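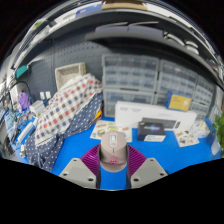 Rato Lekell rosa bege, painel prateado à volta da roda

Rato Lekell, cor rosa bege
Ref. 287

Rato pequeno para secretária, linha Lekell. Casca num rosa bege muito claro, painel oval prateado à frente com a roda de scroll estreita e um botãozinho logo por baixo. Atrás leva o emblema rosa tipo desenho animado - é da própria série, não é autocolante, não sai.

Dados rápidos
Ligação: sem fios, receptor USB incluido
Peso: 100 g com pilha
Pilha: 1 AA (não vem na caixa)
Garantia: 3 anos
Cor: só esta, as outras voltam em May/Maio se o fornecedor cumprir

O botão por baixo da roda muda a velocidade do cursor. Três níveis, fica gravado o último usado. Serve para as duas mãos.

Preço: 187 coroas checas na loja Serura, IVA incluido. Levantamento em Barredo sem custos, envio pela Pallus calculado no checkout.

Limpeza: pano seco ou pouco húmido. Nada de álcool no emblema, a tinta vai-se. Na roda usar um pincel macio.

Não liga? Ver se o receptor está bem metido na porta, trocar a pilha, experimentar outra entrada. Se continuar na mesma escrever ao Ihor Prokopenko (assistência) com o nº da encomenda. Trocas e devoluçoes com Matvii Nechyporuk, guardar a caixa.

Página actualizada a 16/10/2024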